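**Wanted: people who can fold a towel**

Stamerine is looking for paid participants for a towel-folding study at our workshop in Dendodton, starting in February. You don't need a degree, a portfolio or a passion for innovation. You need two working hands and a tolerance for terry cloth.

The question behind the study is whether machines can do household chores yet. The short answer is "sort of, on a good day, if the towel cooperates." The long answer is a project called Vilano, which has been going for a while now and has given all of us strong opinions about laundry. Our robots can follow a straight line all afternoon. Ask one to find the corner of a towel that landed in a heap and it will think it over for longer than most people spend on the whole basket.

So we want to watch people do it. We want to know where you grab first, when you give up and shake the thing out, and what you do with a corner that has tucked itself under. 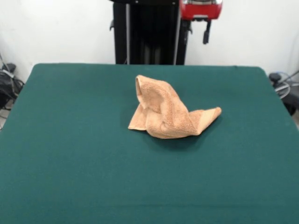 *One towel, unfolded. Your starting point will look something like this.*

**What you'll do**

You'll come in for one session of 2 hours. You'll stand at a felt-covered table and fold towels, one after another, from whatever shape they're in when you get there. Some rounds are at your own speed. Some are one-handed, and a few are done with a pair of tongs, so that you can find out how the robot feels. Near the end we'll ask you to explain your method out loud. Most people discover at this point that they don't have one.

We hope to collect about 1,000 folds before the study closes. Our last round stopped at 838, when we ran out of people who would still return our calls.

**Who we're after**

- Adults 18 and over, right- or left-handed
- Anyone who folds laundry at home, including badly
- People who have worked in hotels, laundromats, hospitals or linen stores (we would especially like to hear from you, and we're a little afraid of you)
- Comfortable standing for most of the session, though a stool can be arranged
- Fine with having your hands and forearms recorded; we don't record faces

Teenagers who leave towels on the floor are a valuable source of raw material but can't be enrolled.

**Pay and practical stuff**

Pay is $60 per session, handed over at the end no matter how the towels look. Parking is free behind the Böttcher building. Use the side door, as the front one sticks. Please leave rings and bracelets at home, since they snag the loops. Coffee is provided and is not part of the study.

You won't be working alongside a moving robot, and you won't be asked to fix one. Should you want to see it try a fold after your session, ask whoever is running the table. Bring a snack.

**Will this put anyone out of a job?**

We get asked this a lot, usually by people who fold faster than anything we've built. At present the robot is no threat to a hotel laundry, or to a reasonably motivated ten-year-old. Fitted sheets aren't on the schedule and we'd rather not discuss them.

**How to sign up**

Call the Stamerine front desk or stop by and fill out a card. Tell us which hand you favor, whether you've folded for a living, and which mornings or afternoons suit you. Halves or thirds is also a question on the card. Both answers are accepted.

Posted January 5, 2025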